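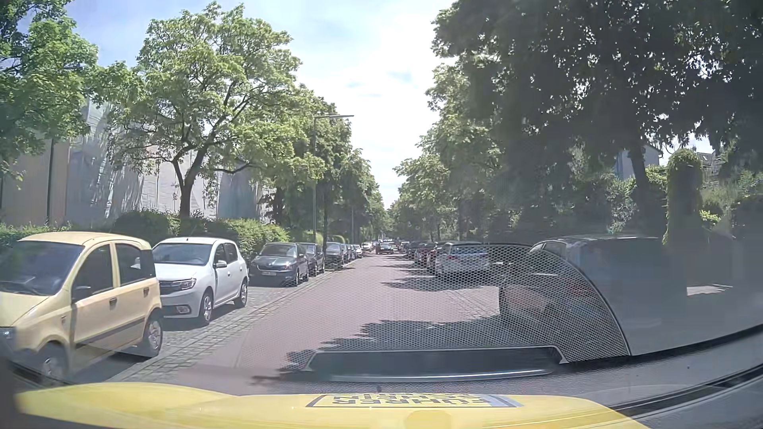 Waltraud Hollmann has taught people to drive in Oltlow for 22 years and still likes the streets with parked cars best. "Everybody wants the highway. I say no, first this." Doors, kids, a bumper sticking out. "You look under the cars, for feet."

Her students get 16 lessons, roughly, before she lets them near the ring road. Kai Wiegand needed more. "I hugged the middle the whole time," he says. "She kept saying breathe, then mirror." He passed in April, second try.

And parking? Hollmann laughs. "Thats another afternoon."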